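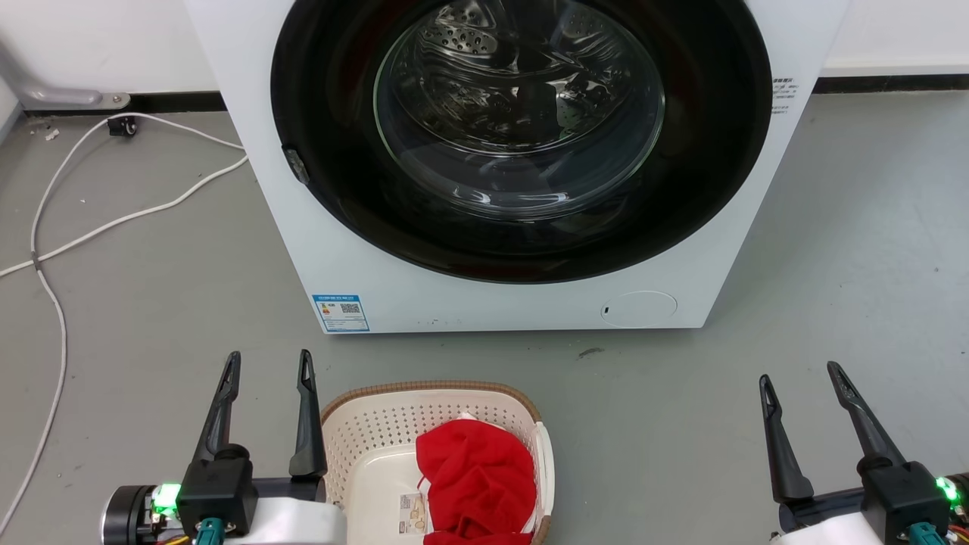 Laundry station, basket in front of the washer, both grippers open.

Cable rule for the washer task - are we keeping it?

Troltoden
Posted 30/01/2019

I've been writing up our house rules for the laundry station and I'm stuck on rule 8, the one about cables. The way I have it now, any power cable on the floor gets clipped to the wall before the arms are switched on. Look at the white one on the left up there, it loops right out over the floor toward the washer. I'd call that a fail and I'd stop the run. My lab mate says I'm being a pain. What do the rest of you do?

Skillby
I'm with your lab mate, sorry! Our rule is that the cable can be wherever it likes as long as it's outside the reach of both arms, and we tape the reach line on the floor so there's no arguing. If you clip everything down you end up with a robot that only works in a showroom. People's homes have cables in them.

Urby
Reach line is fine for fixed arms. Ours is on a wheeled base and I've had a wheel go over a lead, so I clip. I keep 300 mm clear on each side of the base and it goes on the checklist, initials and all.

Skillby
300 is a lot in a small room. We'd never get near the washer door.

Urby
Then go slower. We drop to half speed any time we're under 500 and have 2 people present, one with a hand on the stop button.

Deák
Can I bring up the basket? I care about that way more than the cable. It has a label stuck on the inside wall and a perforated side, and I'd want it written down whether you leave labels on. We peel ours, then photograph the basket and put the picture in the log. Otherwise you compare runs from December with runs from now and the props don't match.

Troltoden
Ooh, good one. I'd leave the label on though - same reason Skillby gave, real baskets have junk stuck to them. But yes to logging it. Adding that.

Deák
Fine by me if it's logged. One garment per run, or do you go up to a full load?

Troltoden
One for now, the red one. Full load needs its own page, I haven't started it.

Skillby
Please put the door in there too. Ours has to be fully closed at the start or the run doesn't count.

Troltoden
Will do. Still not budging on rule 8 but I'll add your reach line as an option for fixed arms.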